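Clodholm Bamboo Sleeping Mat

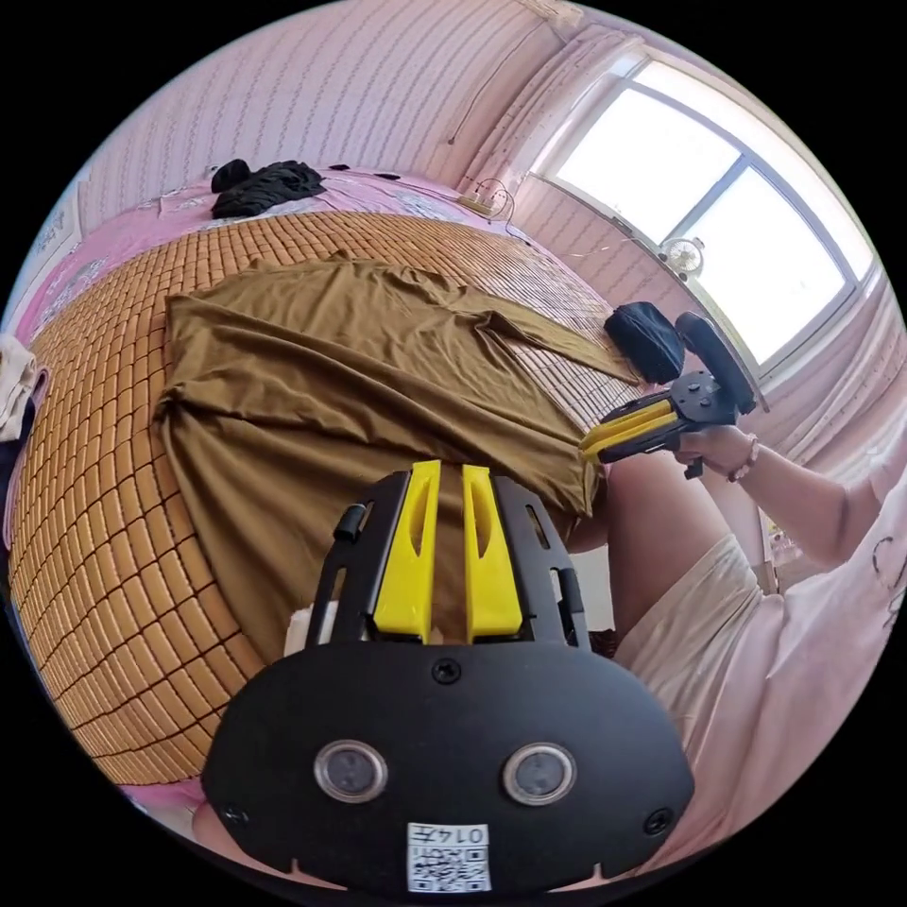 The Clodholm is a summer mat for use on top of a mattress, in place of a fitted sheet or over one. Bamboo takes up less body heat than foam or cotton padding and lets air pass between the tiles. The mat is sold in single, double and king sizes.

Construction
Tiles are cut from mature bamboo, sanded on both faces and strung on nylon cord. Edges are bound in cotton tape. The cord runs in both directions, so the mat can be folded or rolled either way.

Specifications
Tile length: 26 mm
Tile width: 17 mm
Cord load rating: 300 N
Folded size: one third of full width
Finish: none (no lacquer or dye)
Warranty: 3 years, cord and binding

Before first use
Wipe both faces with a damp cloth and leave the mat flat in the shade until dry. A mild grassy smell is normal and fades with airing.

Care
Do not machine wash or soak. Wipe weekly in hot weather. Do not iron. Direct sun will dry the bamboo and may split the tiles. Store folded in the cotton bag supplied, away from damp walls.

Fit
Measure the top of the mattress only. The mat does not wrap over the sides. On soft mattresses it will follow the dip of the surface.

Spare cord and binding tape are stocked by Rampersad. For trade orders contact Elmarie Van Wyk. King size back in stock in July.

Page updated 30/06/2026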